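Zidthorpe Toy Forum > Reviews & Opinions > Oko the Diver, wave 2

brinepot
Posted Jul 24, 2021

Well friends, I finally got my Oko after all that waiting, and I've had a good long evening with him so I thought I'd write down my thoughts for anybody on the fence. The sculpt is just lovely! The face has so much more character than the wave 1 version, and the paint around the eyes is clean on mine (I know some of you weren't so lucky). He has 9 points of articulation, the knees are nice and tight, and he'll hold a deep crouch without tipping over.

My one gripe is the helmet. It sits a bit high, and if you push it down it rubs on the collar – I'd hate to think what that does to the paint after a few months of posing. 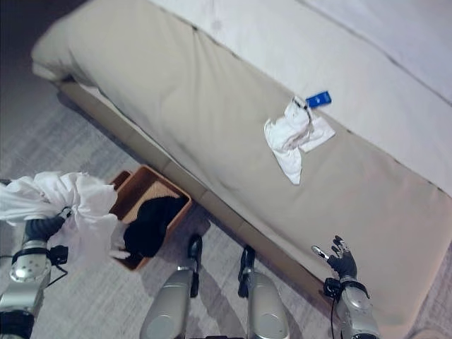
I also wish they'd given him the harpoon that came with Otis. The crate he comes with is cute, but once you've put it on the shelf you kind of forget about it. Still, a very happy customer over here.

tinlid_66
Sorry, I have to disagree on the sculpt. I put mine next to the old one and I like the old face better. The new one looks like he's about to sneeze. Agree on the knees though.

brinepot
Ha! Now I can't unsee it, thank you very much.

marshmellowy
Does the helmet from wave 1 fit on the new head? I've got a spare from a lot I bought last November and I'd rather use that than rub up a new collar.

tinlid_66
It fits but it wobbles. Tiny bit of poster putty inside the back and you're fine.

gulliver_shelf
Has anyone seen these in stores? Watkins had 2 on the peg when I went in and both had a crooked left eye, so I left them there. I heard the first run was only 500 pieces but I can't find where that came from.

brinepot
I've seen that number too, and I wouldn't put much faith in it. Please don't pay 100 dollars to a reseller, whatever you do – the wave 1 figures got restocked and I'd bet these will be too.

gulliver_shelf
Too late for my Otis, sadly. I'll hold off on this one and try Watkins again next week.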